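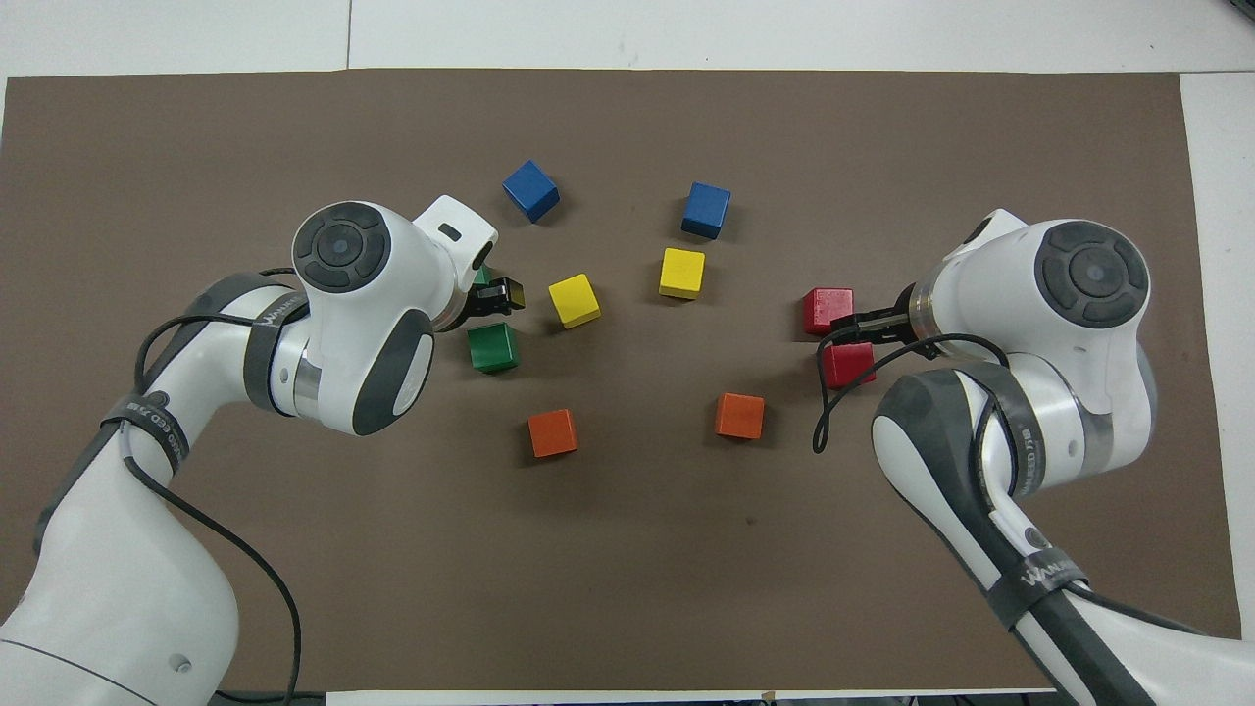 Small wooden cubes in five colors on a brown paper mat.

Toy drive opens 2024-11-11

The Spanos store will take new and used toys again this year. Bring them to the side door, where the bins are, any time the shop is open. Last year we sent out 709 toys and had 92 left over, mostly jigsaw puzzles, so please go easy on the puzzles.

Blocks, toy cars, dolls and board games are always wanted. Used toys should be clean and have all their parts. We can't take stuffed animals or anything that needs a charger. Dudus has given us 160 gift bags — plain ones, no tags — and Costumura is passing along its leftover dress-up clothes in kids' sizes.

Sorting takes place in the back room, two hours at a time. Sign up at the front counter. Parking behind the store is free after five.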